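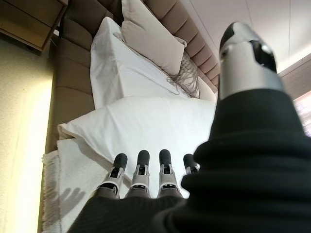

Sheets keep pilling and I dont know what I'm doing wrong. Had 2 sets from Louro, both white, both cotton, both went scratchy right where your feet go. I like a bed made up in white linens like the one up top, so switching to a dark color isn't what I'm after. Wash is warm, regular cycle, dryer on high till they're bone dry. Label says 1,000 thread count so I figured they'd last. Is it the sheets or the dryer? Guest coming in November, need to buy something soon.

Posted by Allodcombe

puvcombe_laundry

Bit of both. Thread count that high usually means thin yarns twisted together, and the short ends work loose and ball up. Look for long staple cotton, percale weave, 300 or so is plenty. Stop washing them with towels if you do that, towels are rough on everything. Inside out, cold or warm, low heat, take them out a little damp. Skip the fabric softener. For the ones you have, a fabric shaver works ok, go slow and keep the sheet pulled flat. Big double bed means a lot of sheet to shave so put the radio on. 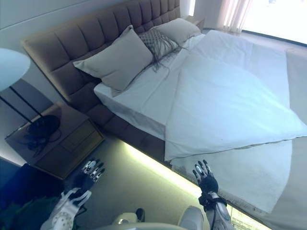 Brodden says low heat did nothing for theirs and the pilling only quit after they dropped the polyester blend. Check your tag, "cotton rich" is not all cotton. Also heels. Dry cracked heels will chew up a sheet in 4 weeks, put some cream on and wear socks for a while. Paid 70 for a plain percale set after that and its still smooth at the foot end. Wash new ones once before you use them, seperate from everything else.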